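Chapter 8
Sugar After the Sugar Bowl

Print | E-mail

In August 1866, a grocer named Gillies in the port town of Stalov sold sugar by the cone. Customers took it home wrapped in paper and broke off pieces with iron nippers. A household of six might make one cone last 26 days. By the time his grandson ran the shop, the cones were gone and sugar came loose, scooped from a barrel and weighed on the counter.

This chapter follows sugar from the shop to the table. It looks at who measured it, who paid for it, and how the size of a serving came to be set by the seller. The account books used here were collected by Kerstin Brinkmann.

Portion packing changed the work of cafes more than it changed the taste of coffee. A shared bowl had to be filled, covered and wiped, and its contents could not be counted. Packets could be ordered by the case and put out for customers to take. Many counters still keep them in the open, in a tall glass jar or on a low wooden tray near the napkins. Section 8.1 begins with the cost of the paper.

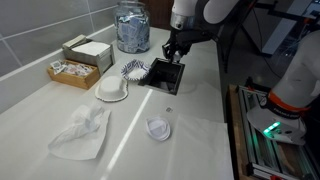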